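Robotics club news: the light switch task

20 January 2021

The club is back after the break, and the Hetville group has gone straight into the part of the Penry challenge that everyone was looking forward to - the household tasks! Each team picks one everyday job and teaches a robot to do it without help. Our students looked over the list and chose the light switch, partly because it sounded easy. (They have since changed their minds about that, very cheerfully.)

We started with an ordinary white rocker switch and its wall plate, the kind most of us push with an elbow when our arms are full. Before any code was written, the students spent a whole meeting pushing switches themselves and writing down what their hands did. Where does the finger land? How do you know when to stop? One pair noticed that they never looked at the switch after the first second, and that set off a great discussion about how much a robot has to see and how much it can feel.
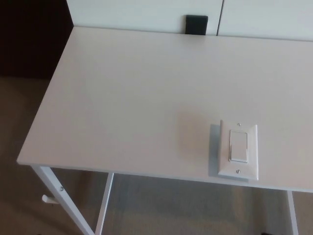
From there the group split up. The vision team has been working on finding the plate and the screws, and white on white is a tough place to start. They gathered 2,042 pictures over the break, sorted them by hand, and are now training the program to pick out the rocker from different heights and angles. The motion team has the arm and the hand, and they have been practicing the reach in small steps: come in from the side, straighten one finger, keep the others out of the way, touch the lower half of the rocker, push. Every one of those steps has its own file and its own owner, and the arguments over file names have been lively.

The rules from Penry say that a team gets 15 tries on the day, and the switch has to change position without the plate being knocked over. That last bit matters a lot for us. A plate in a wall will put up with a clumsy push, but ours stands on a small box on the desk, so a finger that comes in too hard or too high can tip the whole thing. The motion team wants to slow down the last stretch of the reach, and the vision team thinks better aim would fix it. We are going to try both and keep score.

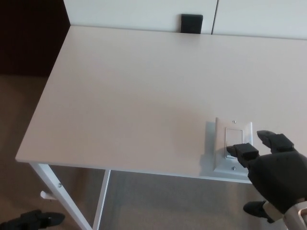 Thijs Boersma would like us to go slower still. He wrote after reading last month's item to say that his own team at Bilport lost most of their points by rushing the final push, and that they did much better once they let the finger rest on the rocker for a moment before pressing. He also suggested practicing with the switch turned a little to one side, as it may not be facing the robot squarely on the day. Thank you, Thijs - both ideas are on the board for the next meeting.

We still have 2 open spots on the motion team and would love to fill them before the end of January. You don't need to have written any code. If you can be patient, take notes, and say "try it again" in a friendly voice, you will fit right in. Sign up on the Brilutari page under Hetville, and bring a notebook.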